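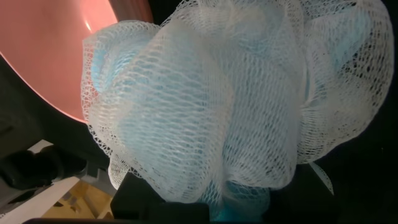 Fig. 1. Mesh bath pouf, white netting with light blue inside.

Unit 4: Outdoor seating, materials and care
Notes for D. Hayes section. Bring to lab.

Last time: frame joints. Today: what the chair is made of and what weather does to it.

Wood. Teak, cedar, eucalyptus. Teak is oily, goes gray outside if left alone, still sound. Cedar is light and soft, dents. Eucalyptus cheaper, needs oil more often. End grain drinks water, so check the feet first.

Metal. Aluminum wont rust but can pit near salt water. Steel is heavier, stays put in wind, rusts wherever the coating chips. Touch up chips right away.

Woven. Natural rattan = indoors or covered porch only. Resin wicker ok outside. Look at the frame underneath, not just the weave.

Cushions. Solution-dyed acrylic holds color, polyester fades sooner. Foam: open cell drains, closed cell floats. Stand cushions on edge to dry, zipper down.

Cleaning: mild soap, lukewarm water, soft brush or mesh. Rinse. No pressure washer on cedar!! Bleach only if the label says so.

Case for lab: the Godinho bench vs the Samau chair. Same price, diffrent frame. Which would you put by a pool and why? Around 100 words, 2 reasons minimum.

Read ch. 7 before the quiz. Swatches are in the Bavar box, put them back.

D. Hayes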